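Fabriquer un fond en tissu avec de grandes lettres découpées

Publié le 7/28/19 dans Fêtes et décoration - par Nhàn Vi

Depuis que j'ai décoré la salle pour l'anniversaire de ma belle-sœur, je reçois régulièrement la même question : comment fait-on tenir un prénom, un mot ou une petite phrase sur un rideau, sans que tout se décolle avant le gâteau ? J'ai donc pris le temps de tout mettre par écrit, avec mes erreurs, parce que j'en ai fait pas mal (la première fois, le « B » de « Bienvenue » a fini dans le saladier de taboulé, et je m'en souviens encore !).

Ce qu'il vous faut

Un grand morceau de tissu uni, opaque et assez lourd
Du papier cartonné dans deux ou trois couleurs, plus du blanc pour le contour
Des pinces, de préférence noires ou de la couleur du tissu
Une tringle, un rail ou un portant solide
De la colle en bâton et de la pâte adhésive ou des épingles
Un crayon, une longue règle, une bonne paire de ciseaux et un cutter
Un fer à repasser

Choisir le tissu

Je suis une inconditionnelle du noir. Les couleurs pastel y ressortent merveilleusement bien, les petits plis se remarquent moins que sur du blanc, et l'on peut le ressortir pour un mariage, un spectacle d'école ou un pot de départ. Prenez un tissu mat si vous comptez faire des photos : le satin renvoie la lumière du flash et vous vous retrouvez avec une grande tache claire au beau milieu du mot. J'ai acheté le mien au marché de Bredholm, dans un coupon de fin de rouleau, et il sert toujours.

Lavez-le une première fois, puis repassez-le sur l'envers. Je sais, c'est long, et l'on a toujours envie de sauter cette étape - mais un pli marqué en travers d'une lettre, on ne voit plus que cela.

Dessiner les lettres

Pour un mot court, vous pouvez vous permettre de très grandes lettres. Pour un texte plus long, passez sur deux lignes et donnez à la ligne la plus courte des lettres un peu plus hautes : l'ensemble paraît tout de suite plus équilibré. Choisissez une police ronde et épaisse. Les écritures fines sont ravissantes sur un faire-part, mais une fois découpées elles se tordent et s'affaissent.

Imprimez vos modèles, ou tracez-les à la main si vous avez le coup de crayon. Mon amie Nhung Văn dessine les siens directement au dos du papier, à l'envers, pour ne pas avoir à gommer. Moi, je n'y arrive pas, j'obtiens un « S » à l'envers une fois sur deux, alors je décalque sagement.

Découper et border de blanc

Découpez d'abord chaque lettre dans le papier de couleur. Commencez par les vides intérieurs, au cutter, tant que la feuille est encore entière et facile à tenir. Collez ensuite la lettre sur du carton blanc, laissez bien sécher sous un gros livre, et redécoupez en laissant dépasser une fine bordure tout autour. C'est un peu fastidieux, j'en conviens, et mieux vaut mettre un bon disque, mais ce petit liseré blanc change tout sur un fond sombre.

Pour les couleurs, laissez-vous porter ! Vous pouvez mélanger plusieurs teintes sur la première ligne et garder une seule famille de tons sur la seconde. Les dégradés donnent aussi de très jolis résultats : un peu de pastel sec frotté avec un mouchoir, du plus soutenu au plus pâle, puis un voile de fixatif.

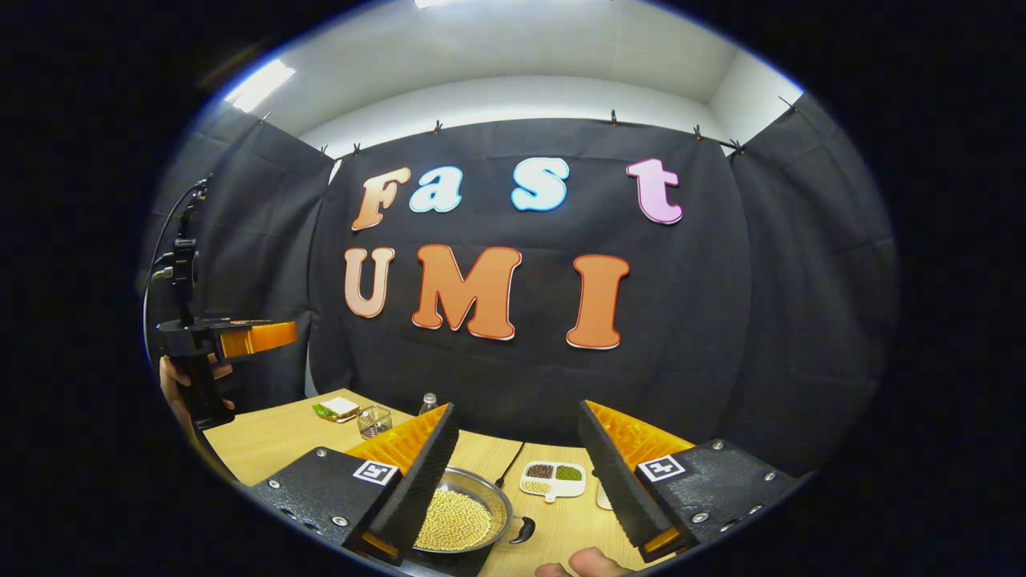
Lettres bordées de blanc sur rideau noir, tenu en haut par de petites pinces.

Suspendre le tissu

Installez le fond avant de poser la moindre lettre. Commencez par pincer les deux coins, en tirant doucement pour que le bord supérieur soit bien droit, puis placez une pince au milieu. Continuez en partageant chaque fois l'espace restant en deux. Si le tissu est plus large que le rail, rabattez le surplus sur les côtés, vous aurez un joli retour.

Reculez ensuite jusqu'au fond de la pièce et regardez le bas du tissu. S'il gondole, c'est souvent que le haut est trop tendu à un endroit. Desserrez, laissez retomber, recommencez. Un ourlet lesté de quelques rondelles de quincaillerie aide beaucoup dans les salles où la porte s'ouvre sans arrêt.

Poser les lettres

Étalez d'abord votre mot par terre, dans le bon ordre, et prenez-le en photo avec votre téléphone pour vous y référer une fois sur l'escabeau. Tendez une ficelle à l'horizontale, à la hauteur du pied des lettres, et posez celle du milieu en premier, puis allez vers les bords. Fiez-vous à votre œil pour les espaces : deux lettres rondes se rapprochent volontiers, deux lettres droites demandent un peu plus d'air.

Sur un tissu épais, je préfère les épingles, piquées en biais derrière la lettre. La pâte adhésive convient aux papiers légers, à condition de bien la malaxer avant. Faites un essai la veille avec une seule lettre, et voyez au matin si elle est restée en place.

Ranger pour la prochaine fois

Rangez les lettres à plat dans une grande pochette à dessin, avec une feuille de papier de soie entre chacune, et enroulez le tissu sur un tube en carton. Notez sur la pochette le mot et la hauteur des lettres. Les voyelles, surtout, resserviront !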